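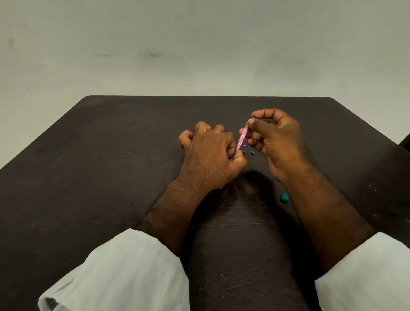

Grelta Student Robotics Project
Progress report to the Fonis Fund
28 Aug 2019

Summary

The grant of $4,000 was received in March. We have spent $3,781 of it. The project is on schedule except for the gripper work, which is three weeks behind.

Purpose

Students at the Inddale site are building a tabletop arm that learns small hand tasks from recordings of people doing them. The first task is taking apart and putting back together a mechanical pencil. We picked it for the small parts and the need for both hands.

Work completed

The recording stage is finished. Students worked seated at a table and were recorded from head height, so the hands and the parts stay near the middle of the view. Each student wrote a short task sheet before recording and revised it afterward. The club now has 19 recordings that passed review.

Recordings were rejected when a hand blocked the part being removed for most of the task. This happened more than we planned for. The task sheet now tells students to keep the barrel tilted and to set loose parts down in the gap between their hands. Shadow from the student's head and shoulders is still a problem on dark tabletops. Small dark parts are hard to pick out there, and we will try a lighter surface next term.

Labeling is partly done. Students mark the start and end of each step by hand. Two students labeling the same recording often disagreed on when a grip begins, so the rule was rewritten and the early files are being labeled again.

Gripper

The first fingertips, printed at the Thammasiri workshop, were too wide to hold a pencil tip. A narrower pair has been drawn but not printed. The arm can hold the barrel. It cannot yet remove the small parts.

Spending

Most of the money went to the arm kit and motors. The rest paid for storage drives, printing material and pencils. The remaining $219 is set aside for the new fingertips.

Next period

Finish the second round of labeling.
Print and test the narrow fingertips.
Record the same task on a lighter tabletop.

We are not asking for more funds at this time. A parts list and copies of receipts are attached.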